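## 5. Running the shopping task

Applies to the Vollow two-arm unit as set up for the Cleva student club. Complete Section 4 (arm homing) first. Only one team member gives commands during a run.

1. Park the base facing the lower tier of the produce stand. Lock the base.
2. Load the task file `grovodix_shop` and set the hand speed to 3.
3. Assign the right hand to the basket handle. The left hand does all picking in this step. Grip napa cabbage by the base, with the basket held open underneath. 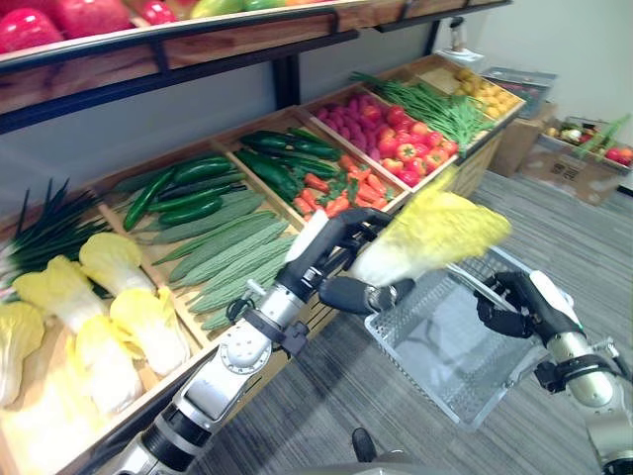

4. Lower the basket to the floor before the left hand goes inside it. Keep the right hand closed on the handle.

 **Caution:** Keep people out of arm reach while the left hand is in the basket. The stop button must be in a team member's hand.

5. Open the left hand and wait 1000 ms before pulling it back. A shorter wait can snag a finger on the handle.

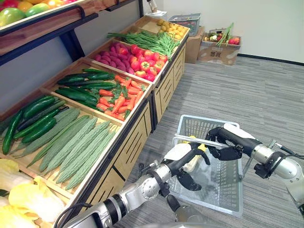

6. Move the base to the next bins and repeat for the remaining items on the order card.
7. To carry the basket, use both hands, with the left on the handle and the right on the rim. Lift it clear of the carpet and hold it level.
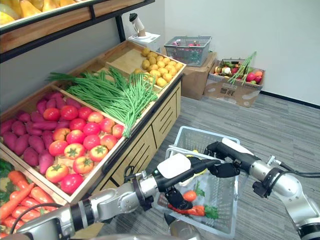
Do not turn the base while the arms are still rising. If error 104 appears, set the basket down, release both hands and home the arms again. After 5 errors in one session, stop work and report to Moataz Bensaid.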